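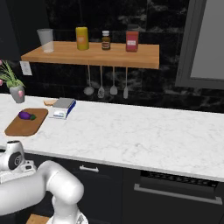
1/4/22

Quick one, on my lunch break. So the prep arm at Saragih is staying. Trial's over, Marlina signed for it, done deal. I work mornings in the test kitchen there so people keep asking me how it is. Fine? Mostly fine.

What it took off us - the boring part. Lifting veg on and off the board, weighing, same again. We put over 3,000 portions through in July and my wrist knew about every one. Don't miss that at all.

What I do now is more watching. Fletbridge build every new task on the computer first, then Bayu sends it over and we get to say what's wrong with it. Usually plenty. Nobody at their end has ever had an eggplant roll away from them, I think. Yanti wrote back 34 comments on the first one and they fixed most of them, fair play.

The bit I'm less sure on is the hours. Four of us on mornings, same as before, but Farzana got moved to labels in the afternoon and she didnt ask for that. She liked prep. She was fast. Now she's learning a tablet and getting home at seven. No one got let go, I know, I know. Still a different job from the one she took.

Also it's quieter. We used to talk more when we were all chopping at teh same counter.

Ok, back in. More on the training days when I get a minute, Nabila has the dates.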